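Progress report to Camenzind, student manipulation project, Kiltby site
2026-10-24

Work this period covered the two-arm fruit transfer task. The table grid is taped, and plate, board and tray positions are logged by cell. To date the students have recorded 1,449 runs against a target of 1,897.

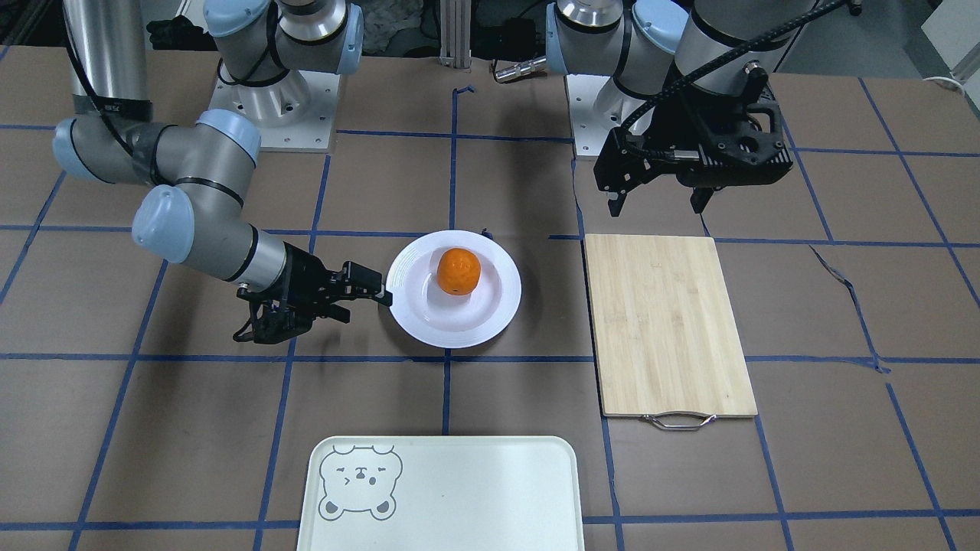 Is the target still within reach by January?
At the present rate, the remaining runs need 5 more sessions, all of which are booked.

Wrist cable routing is unchanged. Grip force remains the main open item: 65 runs were discarded for late release over the plate, and the release threshold will be lowered before the next session.
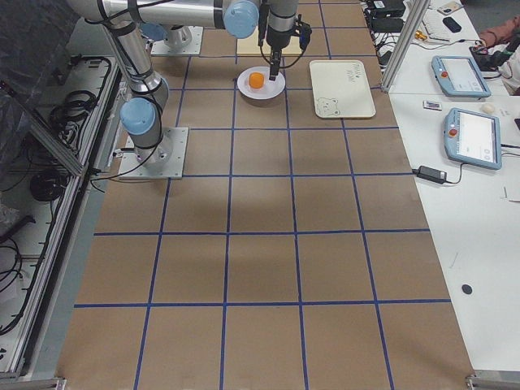

Mi-kyung Jin asked that the discarded runs be kept and labeled, as the Grollstead class could use them for fault detection. They will be stored separately from the main set.

Spending is within budget. Spare fingertips are on order from Stastholm.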